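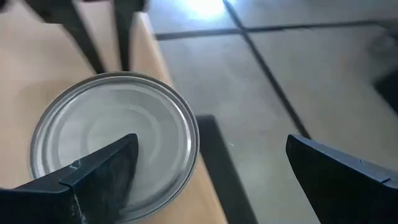 1 min read

Grirnent has added a .177 caliber pellet to its Gresora air rifle line. The domed pellets ship in tins of 300, with a 600-count pack to follow in September. Product manager Nandi Magagula said the skirt is thinner than on the earlier Cele pellet and seals better at low pressure. The Cultham plant will make both sizes. The company tested the pellet in spring-piston and PCP rifles, with PCP tanks filled to 2000 psi. Pellets in .22 caliber are not planned.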